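May, 4 pm. sim run, marble counter set

Gripper stalls again on close. Ep 37 this time, same fault code as Adel's batch. Force reads 795 on the left finger with nothing touching it, then the controller trips and the arm just holds.

- lowered gain, no change
- swapped collision mesh for the translucent block: worse, fingers went thru it
- restarted Plisen, ok for 4 episodes then tripped agian

Suspect contact solver + thin rod geometry. Ask Margit re: min thickness. 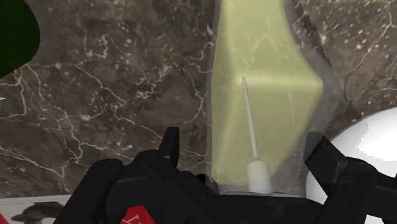 wrist view, yellow-green block and white rod, gripper at bottom

Don't push this config to the real arm til fixed. Told Ivar.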